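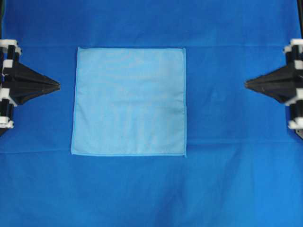
Plirngate square cloth, light blue with hemmed edge, laid flat on royal blue fabric.

Reading time: 4 min
Print this page | E-mail this page

Search products Enter keyword or item code Go

Plirngate Square Cloth, Light Blue

The Plirngate is a reusable square cloth for dusting, wiping and drying hard surfaces. It is supplied by Gelel to cleaning contractors, commercial kitchens, clinics and schools, and is sold by the pack or by the carton. Light blue is the general-purpose colour in the range and is held in stock at all times. Other colours are made to order.

Specification

Type: square wiping cloth, hemmed on four sides
Colour: light blue, with a brighter turquoise-blue hem
Fibre: polyester and polyamide microfibre
Finish: matte, low pile, same on both faces
Finished size: 600 mm x 600 mm
Pack: 30 cloths
Carton: 600 cloths
Lead time for other colours: nine weeks
Country of manufacture: shown on carton label

Construction

The cloth is cut square from a knitted roll and hemmed with a narrow folded edge. The hem is sewn in polyester thread and runs continuously around the cloth, with the start and finish overlapped at one corner. A short end may project at that corner. It can be trimmed flush with scissors, provided the cut does not enter the stitching.

Knitted microfibre relaxes after cutting, so the sides of an individual cloth may be slightly uneven and a corner may sit a little outside true square. This is within tolerance and does not affect use. Cloths with an open hem, a dropped stitch or a hole should be returned under the fault procedure below.

The surface has a slight nap. Faint streaks in the colour are a feature of the knit and are not treated as a dyeing fault. Shade may vary between production batches. Customers who need a close match across a site should order full cartons and quote the batch number from the previous label.

Use

Dry: Fold the cloth in half, then in half again. Wipe with one face until it is loaded, then refold to a clean face. Do not shake out the cloth indoors.

Damp: Wet the cloth with clean water or diluted neutral detergent and wring thoroughly. A fully wet cloth leaves a film on glass and polished stone.

Drying glassware: Wash the cloth once before first use to remove loose fibre. Use a separate set of cloths for glassware and keep it apart from cloths used on benches or equipment.

The Plirngate is not suitable for hot cookware or oven shelves. It should not be used with solvents, undiluted bleach or abrasive paste. On soft plastics and high-gloss lacquer, test a small area first and rinse the cloth often, as trapped grit will scratch.

Laundering

Wash before first use. Wash with similar colours only, at 60 degrees or lower, using liquid detergent. Do not use fabric softener, which coats the fibre and reduces absorbency. Chlorine bleach will fade the hem before it fades the body of the cloth and will shorten the life of the thread.

Do not wash with cotton towelling. Lint transfers to the nap and is difficult to remove. Tumble dry on low or line dry. Do not iron.

Shallow creases from packing usually drop out in the first wash. Where cloths are to be stacked flat, remove them from the dryer promptly, lay each one out on a clean surface and smooth it from the centre towards the hem.

Folding and storage

For trolley use, the quarter fold is recommended – it presents eight working faces and fits the standard Vornthorpe tray. For shelf storage, fold in thirds one way and in half the other, with the folded edge facing out. Store dry, away from direct sunlight. Opened packs should be kept in a closed cupboard or lidded bin.

Colour coding

Light blue is assigned to general areas in most site plans: offices, corridors, meeting rooms, reception counters. Gelel does not set colour codes for customers. Where a site already has a plan, that plan takes precedence and the cloth colour should be ordered to suit. Blank wall charts are available from the sales desk.

Related items

Vornthorpe tray, grey, for trolley or shelf
Ogundipe mesh laundry bag, drawstring
Ogundipe glass cloth, flat weave, white

The Ogundipe mesh bag is recommended where cloths are washed in a shared machine. Fill to no more than two-thirds. An overfilled bag will not rinse properly and detergent residue will remain in the cloth.

Ordering

Orders are accepted by the pack or carton. Split packs are not supplied. Single sample cloths can be sent to account holders on request – please give the site name and the intended use.

Sales and samples: Cyril Yeoman
Technical and laundering enquiries: Aiman Mandagi
Returns: Vaughan Grimshaw

Faults and returns

Report faults within 30 days of delivery. Keep the carton label and send a photograph of the fault with the batch number. Cloths that have been used or laundered cannot be returned for change of mind. Faulty cloths are replaced from stock, or credited where the colour is made to order.

Page revised September 2023. Replaces the June sheet, which omitted the lead time for made-to-order colours.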